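Workshop notebook - Ferbridge toy library, September
Entry 44. Sorting and repair of returned stock 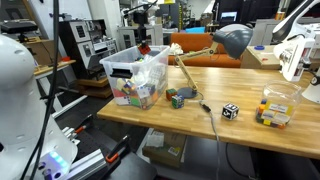 1. Puzzle cubes
Returned cubes are to be turned through every face before they go back to the shelves. Stiff cubes receive one drop of silicone oil at the core and are left for 48 hours. The Pallar oil clouded two clear cases in the last trial and has been withdrawn.

2. Wooden puzzles
Five tray puzzles were checked against the register. The Veloso farm set lacks its gate piece; M. Yap will cut a replacement from 5 mm birch. Paint to be matched to the old piece list, page 44.

3. Packaging
Torn bags are to be replaced before issue. Small parts remain in sealed bags with the set number written on the outside - not on the flap, where the ink rubs off.

4. Outstanding
G. Pagano to ask Cemine for spare hinge pins. The glue clamp on the rear bench slips under load and must not be used until it has been refitted.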